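Washer fan thread: is a rebuild worth it or just buy new

salley_shed
Bathroom vent fan, old Gera, 7 years in. Started humming in December, now it screams for 4 minutes then settles. Landlord says replace, I say bearings. Who's right

hrnciar200
Landlord. Motor is toast by the time you hear it

zofie_m
Disagree. Mine screamed two winters, new bearings, quiet since. Pull it and clean it before you spend anything. And do it on a covered table, please, the black gunk gets everywhere

Buter3351
what she said. cover first, then parts

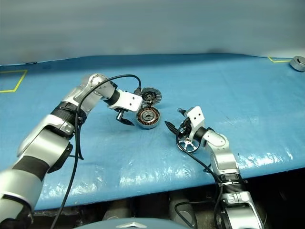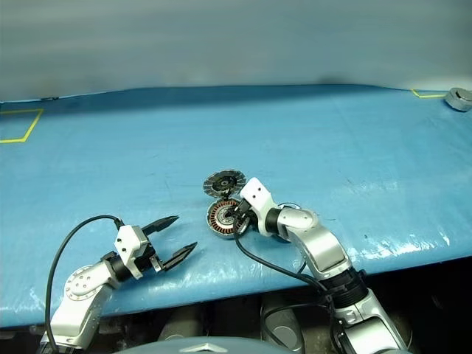
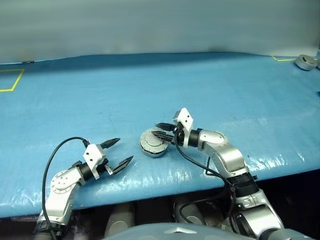 Spin the shaft by hand with the power OFF at the breaker, not just the wall switch. Gritty = bearings. Wobbly side to side = probaly the sleeve, and then I'd side with the landlord. For the cover I like a blue plastic sheet like that one, wipes clean and small black screws show up on it. Mine's the cheap kind from the paint aisle. Don't use newspaper, it soaks thru.

hrnciar200
200 bucks of your time to save a fan. ok

zofie_m
It took me one evening. And who is paying you 200 an evening

salley_shed
Shaft is gritty, no wobble. Ordering bearings. Do I oil them or no?

Buter3351
not if theyre sealed. check for the little shields on the sides

hrnciar200
Still say new fan. Ask Branislav Říha over in the electrical section, he'll tell you the same

zofie_m
He told me to change the bearings lol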